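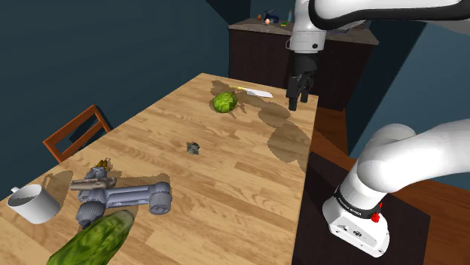 GANORDALE, November

Print this article | E-mail this article | 14 comments

The arm had been idle for most of the morning when the first visitors were let into the upstairs room at Jatmont, and it stayed idle for a while longer. On the wall screen its simulated counterpart was waiting over a kitchen table with the gripper a little open. The table carried a head of leafy greens, a yellow-handled knife, a white mug, a long green cucumber or pickle, a grey toy vehicle on its side and two large brown stains. Tsion Alemayehu, who runs the simulation group, let people look at it and then typed the instruction for the first trial: move the mug to the counter.

Jatmont opens its manipulation laboratory to the public one Sunday a year. The company writes software for arms that other people build, and its main product, Miltine, is a test suite. A customer supplies a control policy, Miltine places it in a rendered room, and the policy is asked to do something ordinary. The result is a score, a log and a recording. There are 400 rooms in the current release. The one on the screen is known in the building as Kennedy, after the street where the kitchen used for its proportions was measured.

Kennedy is among the harder rooms, for reasons that have little to do with its furniture. The walls are a dark teal and the floor a reddish brown, and the arm stands on a nearly black platform beside the table. Lighting is plain. The difficulty is in the table top, where the generator has been allowed to put objects that differ in size, stiffness and the number of sensible ways to hold them. A mug can be lifted by the rim or the handle. A knife can be lifted by the handle, and Miltine deducts heavily for anything else.

The stains are there on purpose. Early policies trained on clean surfaces tended to treat a dark patch as an object, or as a hole, and would either try to pick it up or plan a path that avoided it altogether. "We had one that went round a coffee ring as if it were a bollard," said Alemayehu. In the present version the generator draws each stain with an irregular outline and places it without regard to what else is on the table, so that some objects sit in it and others do not.

The first trial failed. The gripper crossed the table at a safe height, descended beside the mug and closed on the handle at an angle that Miltine's contact model would not support. The mug turned, tipped and rolled. The log recorded a grasp error and a time. Alemayehu reset the room and ran the same instruction again from the same starting state with a different random seed, and the policy took the mug by the rim and carried it across without incident. A boy near the front asked which of the two was the real result. He was told that both were, and that the score for the task would be taken over 10 runs.

Much of the demonstration was given over to this kind of bookkeeping. Yasmine Abdelaziz, who looks after scoring, put up the table of penalties and went through it line by line. Dropping an object costs more than failing to lift it. Touching an object that was not named in the instruction costs a small amount, and displacing it costs more. Bringing the blade of a knife within a set distance of the platform costs a great deal. Time is scored last and weighs least. Several customers have asked for it to weigh more, and the company has so far declined.

Abdelaziz then ran a trial that is used internally to check whether a policy is reading the whole instruction. The arm was told to clear the food from the table and leave everything else. A policy that works from shape alone will often take the toy vehicle, whose long body and barrel-like part present two good places to grip. There is a further complication in that a small yellowish-brown object is resting on top of it. The policy under test ignored the vehicle, moved the greens in one attempt and the long green item in three, and then stopped. It had left the small object where it was. Whether that counts as food is decided by a label in the scene file, and she opened the file to show that the label could be changed.

This led to the longest exchange of the afternoon. A retired toolmaker in the second row wanted to know what use a score was if the person writing the file could alter what was being asked. Abdelaziz's answer was that the labels are fixed before a release and published with it, and that 1632 of them were corrected in the last round after customers and staff objected. The toolmaker said that seemed a lot. She agreed.

The gap between the rendered room and a real one is the usual objection to work of this sort, and Jatmont does not dispute it. The grasp model handles rigid objects well and leafy ones badly. Vegetables in Miltine are solid bodies with a textured skin, so a lettuce that would give under the fingers behaves like a wooden ball. Liquids are not modelled at all. The physical arm in the upstairs room exists to measure how far out the scores are, and it runs a reduced set of tasks on a bench fitted out to match selected rooms. In the last full comparison, 3457 simulated trials were repeated on the bench. Agreement was good for mugs, fair for tools and poor for anything soft.

Visitors saw two of the bench tasks before the close. The arm moved a mug, slowly, to a marked square, and then declined to pick up a cabbage, holding position over it until the controller timed out. Alemayehu noted the time on a sheet of paper and pressed the reset. The same policy had lifted the simulated cabbage at its first attempt an hour earlier.

A new release of Miltine is due in spring. It will include deformable vegetables, for which Alemayehu's group has been cutting up cabbages since the summer, and a revised penalty for knives. The brown stains will remain, with wet ones to follow if the reflections can be made to render at an acceptable speed. Kennedy will be kept in its present form so that older scores can still be compared.

Print this article | E-mail this article | Shared 52 times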